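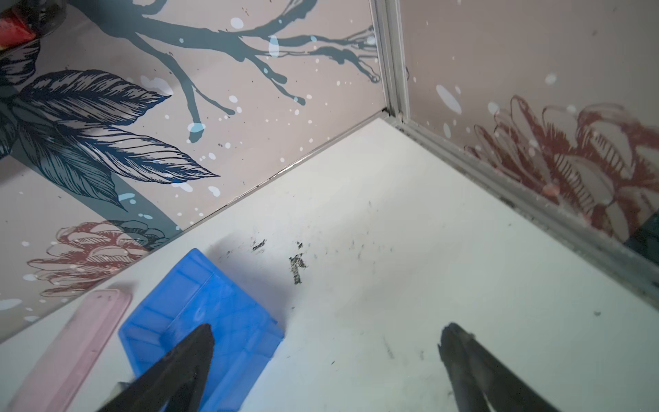 View from the wrist camera, gripper at the corner of the shelf, one finger on the blue block.

Trarora > Blog > Visits

We use cookies to remember your settings. By staying on this site you agree to this. Accept | Read more

Visit to Zolness, open lab day in Tetham, 17 Jun 2018

I went to Tetham because our own team must decide before September which planning software we will use for picking from shelves. Zolness opened their lab for one day and I had written to them with my questions before. I want to put down what I saw while my notes are still readable.

The first part was a talk by Siwan Gough about perception. She works on the part of the software that decides which pixels are object and which are background. Her test shelf has walls with printed flowers and branches on them, in dark blue and a reddish brown. The flowers are only lines, and a line of a flower can look to the program like the edge of a thing. A translucent object makes it harder, as you see a bit of what is behind it. The blue block is in their set of difficult objects, and she told us the depth values on it are bad from nearly every angle.

Their answer is to not trust the depth alone. The network was trained with 2,000 labeled images from the wrist camera, and 300 more were kept apart for testing. I asked if the wall pattern was the same in both groups. She said yes, and that they know this is a weak point. I liked that she said it directly.

After the coffee Alun Ruddock showed the planner, which has the name Craddock. It runs in a separate process and talks to the controller by messages, so you can stop it and start it again without moving the arm to home. The corner is the interesting place. The gripper needs space for both fingers, and when a block lies near to the wall, one of the fingers has no room on its side. Craddock makes 18 candidate poses for each object and removes those where a finger would go into a panel. If nothing is left, it plans a push away from the wall first, and then it asks perception for a new picture.

For the contact with the shelf they do not use a force sensor in the wrist. The controller reads motor current, 1,000 times per second, and stops the downward movement when the value passes a limit. This limit is in a text file and you must set it by hand for each gripper. In my opinion it is the least finished part of the system. Alun said they have a calibration script but it is not in the release yet.

I also asked about dirt. On the white shelf there were black particles, also a small dark clump, and in our warehouse we have the same problem. The perception has a minimum size for an object, in square pixels, and everything under it is ignored. It is simple, but the size is measured in the picture, so when the camera is near to the shelf a small particle becomes large. Siwan wrote down my question and will send me an answer by mail.

The tooling I found better than I expected. Each attempt is saved as one log with the images, the candidate poses and the reason why each was removed. You can open it in a viewer and go step by step. Our engineers now do this with print statements, and they lose much time.

Things I still must find out: the price for a second license, if the viewer works without internet, and which version of the message library they need.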